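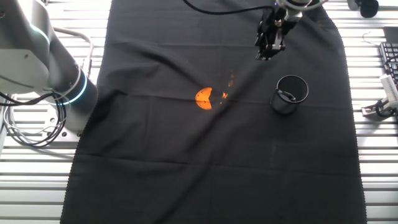 *Ostance two-arm bench cell with the black work cloth fitted. On the cloth: mug and orange test piece.*

The Ostance is a bench-top cell with two arms for teaching, recording and repeating small handling tasks. It's sold by Dudmont as a complete kit or as a one-arm kit that can be upgraded later. Both versions use the same software and the same mounting pattern, so programs written on one arm will load on the other.

## What it's for

Most buyers use the cell for pick-and-place work with everyday objects: cups, blocks, small boxes, tools with handles. The fingers on the parallel gripper point straight down in the default pose, and the arm stops above the object before it lowers. You can change the stop height in the task file.

A mug is a good first object. It can be taken by the rim or by the handle, and the two grips need different approach angles. We suggest starting with the rim and leaving the handle for later. Set the mug upright, teach one pick, then move it a little and run the pick again from the new spot.

## The work cloth

The black cloth covers the middle of the work surface and leaves the white ribbed surface showing down both sides. It cuts glare and gives good contrast with bright objects. It doesn't have to be ironed. Creases like the ones in the photo don't affect a normal pick, but pull out any fold that's high enough to tip a light object.

Strong light on an orange or red piece can throw small patches of color onto the cloth next to it. If your vision setup picks these up as extra objects, lower the lamp or raise the minimum object size in settings. The default minimum is 80 pixels.

The cloth is cut without a hem and the long edges will fray with use. Trim loose threads before they reach the gripper. Replacement cloths are sold singly.

## In the box (two-arm kit)

- Two arms with power supplies
- Parallel gripper with one pair of fingers
- Mounting plates and bolts
- Black work cloth
- Cable set and ties
- Ospina control software, one license

A computer, keyboard and work table are not included. Neither are the mug and the orange piece.

## Setup

1. Bolt each mounting plate to the table before you attach the arm.
2. Run the arm cables beside the base and leave enough slack for a full turn of the first joint.
3. Leave a loop in the gripper cable at the wrist. A tight cable will pull on the connector when the wrist rotates.
4. Lay the cloth and smooth it by hand.
5. Power on, wait for the light rings, and run the homing routine from Ospina.

Keep the keyboard within reach but off the cloth. The space bar pauses both arms while a task is running. It is not a substitute for the emergency stop.

## Care

Check the finger screws every 2,000 cycles. Wipe the arm housings with a damp cloth and no solvent. Firmware updates come out in October and are free to registered owners.

## Ordering

The two-arm kit ships in 22 working days. The part number for the replacement cloth is 172. Flustetti handles repairs and spare fingers for all Ostance kits, including older ones.

For quotes, school pricing or questions about upgrading a one-arm kit, contact Cremilda Leite at the Dudmont sales desk.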